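# Release Decisions Belong in the Planner, Not in the Grip

*Opinion. Software Practice Group, Trornura*

The position of this group is that a household robot should not be permitted to close its hand on an object until its planner has a complete, checked answer to the question of where that object will be put down. The position has met some resistance, including within our own offices in Dastomdale, and it deserves a full statement.

Most manipulation software in use today treats picking and placing as two separate jobs. The perception module proposes a grasp, the controller carries it out, and only then does the planner look for a suitable place. The arrangement is popular for sound reasons. It is easy to test, it divides well among teams, and it gives quick results in a demonstration. It also leaves the robot holding things it does not know how to let go of.

Our review of the Brunet task logs covered 1,757 attempts at ordinary tidying work. In 230 of them the robot made a secure grasp and then could not finish the task. The hand was in the wrong orientation for the target, or the wrist had reached a joint limit, or the forearm would have struck a table on the way in. The usual scoring method recorded each of these as a successful pick. We believe that this scoring method should be retired.

Footwear shows the problem clearly. A slide has one obvious place to hold it, which is the strap, and fingers placed inside the opening give a firm grip at low force. A planner that stops there will be pleased with itself. The shoe, however, may now hang with its toe up and its sole facing the wrong way, and the shelf it is meant for may sit beneath a tabletop that leaves little room for the wrist to turn. Whether the grasp was a good one depends entirely on that last movement, and the module that chose the grasp was never asked to consider it.

The remedy we propose is modest. Each grasp candidate should carry with it at least one placement pose, a collision-checked path to that pose, and a release motion for the fingers. Candidates without all of these should be discarded before the arm moves. The Flulleck planning library already supports this form of query, although the feature is turned off by default and the documentation gives it a single paragraph.

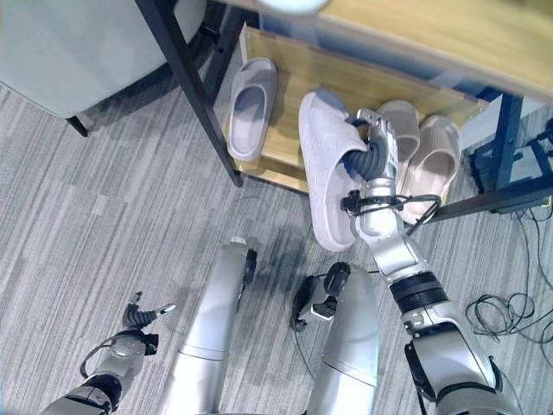 The objection raised most often is cost. Joint planning takes longer, and on our present hardware the added search brought the median planning time to 2 seconds. Some colleagues regard this as too slow for a robot that shares a room with people. We do not agree. A short pause before the hand closes is easy for a person to understand and easy to interrupt. A robot that stops with an object in the air is harder to read, and the recovery behaviors written for that case are among the least tested parts of any code base we have examined.

A second objection is that the target often changes while the robot is moving. A chair is pulled out, or another item is set down in the free space. This is a fair point, and a plan made before the grasp will sometimes be out of date by the time it is needed. The planner should check again during transport and should keep a second placement in reserve. A plan that must be revised is still a better starting point than no plan.

There remains the matter of how results are reported. We ask that teams publish one figure for completed placements and that they stop leading with grasp success. Where a regrasp was needed, it should be recorded as such. Our own regression suite now contains 38 cases in which the easiest grasp leads to no valid placement, and every change to the grasp ranking code must pass them before it is merged. Several were difficult to write – the simulator's contact model for soft straps needed work first – and the suite still has no good coverage of objects that come in pairs, where the position of one decides what is acceptable for the other. That work is scheduled to begin in January.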